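I drove out to the Hovcombe open day expecting a sales pitch, and Kekila gave me one. Two arms, one hoodie, lots of talk about laundry.

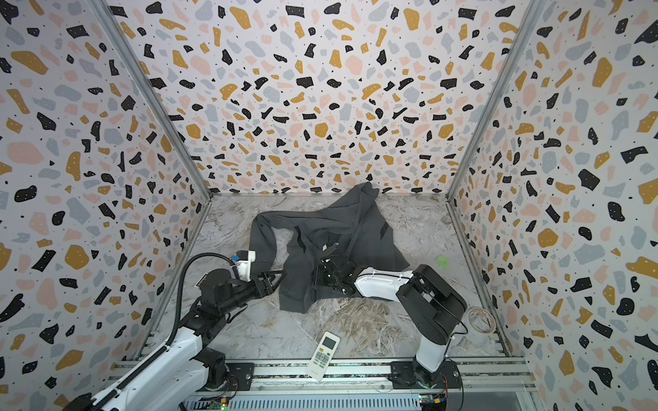
The guy from Kekila quoted 3,680 practice runs. Fine, but how many ended in a folded hoodie? He changed the subject to June, when there'll be a newer version. I've heard that one before.

I'll grant them the grip. Fleece is a pain to pinch.

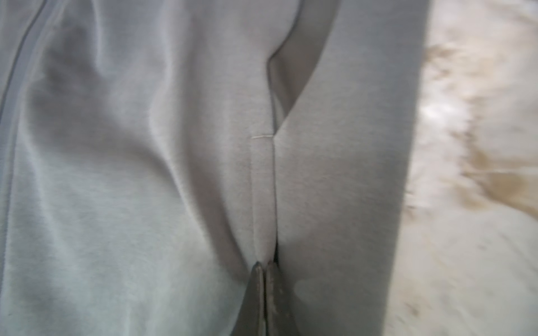
Fatos Grgić emailed to say I'm too harsh, and that picking up cloth at all was the hard part for years. Maybe. I'd still like to see a stack of shirts.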